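Filed under: Talks / Property management / Service charges

Speaker notes - Kumudini Fakir
Reserve funds in small condo buildings
2019-03-26

Slide 1. Title only. Say the scope once: buildings of 20 units or fewer, owner-run, no on-site manager. Larger associations have different reporting rules and I will not cover them.

Slide 2. Definitions. Operating budget pays for recurring items: cleaning, insurance, elevator contract, exterior lighting. Reserve pays for replacement of components with a service life longer than three years. Painting a hallway can fall under either. Pick one, write it down, keep it there.

Slide 3. Component list. Roof membrane, boiler, windows, entry system, parking surface, risers. For each: install year, expected life, replacement cost at today's prices. Leave the inflation column blank until slide 6. Ask who in the room has an install year for their risers. Wait for hands.

Slide 4. Drundosik case. Three-story building, flat roof, one boiler. Monthly contribution was set at purchase and never revised. The roof came due in August, and the fund covered less than half. Owners paid a special assessment of 2000 dollars per unit. Two units were under contract at the time and both closings were delayed while buyer and seller argued over who owed it.

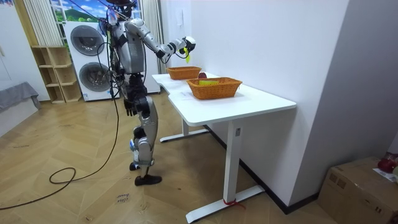
Slide 5. Contribution method. Straight-line: cost divided by remaining life, per component, summed. Pooled: one balance, projected forward year by year, contribution set so that the balance stays above a floor. Straight-line asks for more in the early years. Pooled is cheaper to start and depends on the projection being kept current. Trodemero switched to pooled and put the floor at 800 dollars per unit. Show the curve, point to the low year, move on.

Slide 6. Inflation. Use one rate for labor-heavy items and a second for equipment. Do not use the interest rate on the fund as a substitute. Example on screen is the boiler line from slide 3.

Slide 7. Disclosure at sale. Buyer's lender will ask for the current balance, the last study, and any assessment voted but not yet billed. Have all of it in a single PDF. Clarix template is on the handout, page 2 - the field marked "pending" has to be filled in even when the answer is none.

Slide 8. Update cycle. Full study with site visit every three years, desk update in between. Budget around an evening for the desk update if the component list is clean.

If short on time, drop slide 6 and take the inflation question at the end. Expect someone to ask about loans to the association. Answer: possible, rate depends on delinquency, see handout.

Contact Fakir | Copyright 2019 | Back to top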